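Varnard Ribbed Screen Panel, slate grey
Nostley Workspace Fittings
Product code 3641-S

The Varnard is an upright ribbed panel for dividing benches, counters and shared desks. It is sold singly and joins to its neighbours with grooved corner posts, ordered separately. Panels can be fitted to either side of a post.

Height: 305 mm
Thickness: 20 mm
Fixings: 4 per panel, supplied
Finish: matt, coloured throughout 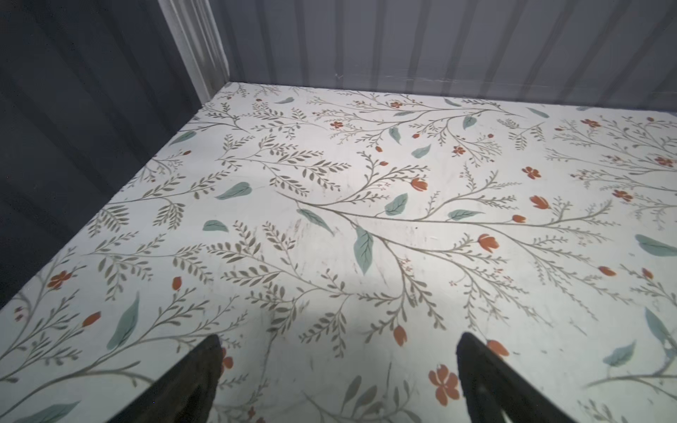
Slate grey and charcoal navy panels with pale corner post, on a patterned white surface.

Fit the corner post first and check that it is square before tightening. Panels slide down into the post from above. Do not force a panel that binds; slacken the lower fixing and try again.

Clean with a damp cloth and mild soap. Scouring pads will mark the ribs. Light scratches do not affect strength and are not covered by the guarantee.

The Varnard does not fit the older Thibodeau post, which has a narrower groove. Spare fixings are held at the Keltham depot. The next delivery of slate grey is due in September.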